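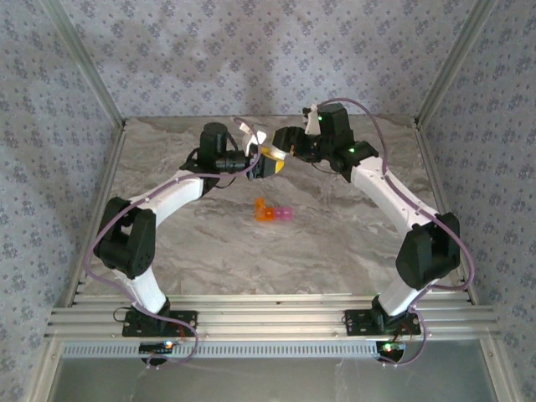

Photo: Haoran Jiang / Fliloma

Sunia cell - progress report to the Cokmont fund
Prepared by Glenys Heywood, 23 March 2024

Status: running, with reservations.

The two-arm cell is back in service. Both arms are bolted to the aluminum rail on their black base plates, and the grippers can be brought together near the far center of the table. The plan listed this as the end of setup. I would call it the start, and I have not signed off the second payment to Öberg.

What was done. Malcolm Mottram replaced 4 servos, two per arm, and rerouted the purple cables along the links. He left more slack at the elbows after the last set pulled out of their plugs. The slack worries me a little. It trails down past the bases, close to the small circuit boards, and I have asked for clips. Barry Pearce re-zeroed the joints and wrote down the offsets, which the previous crew never did.

What we were told. Öberg says the repaired arms will do 1,000 handovers between checks. Our longest run so far is nearly 4 hours, and the right wrist had drifted by the end of it. Öberg blames our zeroing. Barry blames the wrist servo. I don't think either has shown enough to settle it, and the green lights on that arm only tell us it has power.

The grippers do not match. The left has the yellow-and-black jaw, the right is black with a white finger. Handing over a small toy block is a fair test of alignment but says very little about wear, and I would not put those results in front of your board yet.

Money. Servos and cable came in under the estimate. Labor did not - Malcolm spent 2 days on wiring that was budgeted as an afternoon.

Next. Clips on the cables, a swap of the right wrist servo, then the long run again with Clive Fothergill logging drift each hour. If the drift is still there in June, I will ask to hold the remaining funds.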